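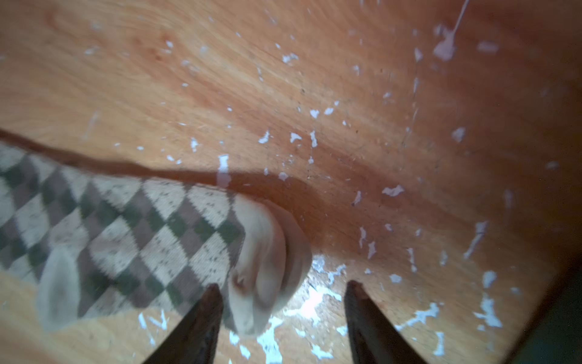
Sorry, but a sock isn't mending, it's laundry. So ran the first comment under the notice for this talk, and I'd like to thank its author for giving me an opening, as mine was worse.

(Wait. Someone usually coughs.)

The talk is called What We Do With Socks. It was going to be called Small Textiles in the Shared Home, and I was told that would bring in fewer people. I can't see how.

Start with the argyle on the screen. Diamonds in cream, a greyish mauve and dark olive, and a cream toe end with a fair amount of bunching in it. Argyle is the sock people keep. Plain black socks get thrown out without a funeral. Give a man diamonds and he'll hang on to the survivor of a pair for years, in case.

(Hands up who has an "in case" drawer. Don't look at your own household while you do it.)

Now the surface. Look at the wood and the white flecks all over it. Dried paint or plaster, I'd guess. We all fold on whatever is nearest, and whatever is nearest was last used for something else. At the Favham drop-in we folded on the table where the paint pots had lived since May, and a dark jumper went home looking like weather. Wipe the table first. I will say this 2 more times before the tea break and you will still not do it.

Folding. There are two schools and they don't speak.

The ballers roll the pair and turn one cuff over the lot. Quick, cheerful, murder on elastic.
The flat folders lay one sock on the other, toe to toe, and fold in half. Slower, stacks nicely, and makes you unbearable at parties.

I'm a flat folder. Draw your own conclusions.

(Demonstrate with the big grey pair. NOT the green ones, see Zurkow.)

The heel is where people come unstuck. It wants to stick out, so let it. Smooth the foot from the ankle down, push the creases out through the toe, and only then fold. If you fold over a crumpled toe you get a lump, and a drawer of lumps won't shut.

Odd socks. At the Irnance swap we put out almost 200 singles on one long bench and invited people to find a match. We made 6 pairs. Two of those were contested. The rest went into a bag, and the bag is in my hall, should anyone have come by car.

(Pause here for offers. Keep pausing.)

If you want a rule, a single gets one month on the hook by the machine. After that it's a duster. Argyle makes a poor duster but it looks very well doing it.

Next: tights. Skip if running late, the Abubakar Rooms want us out by nine and they do turn the lights off.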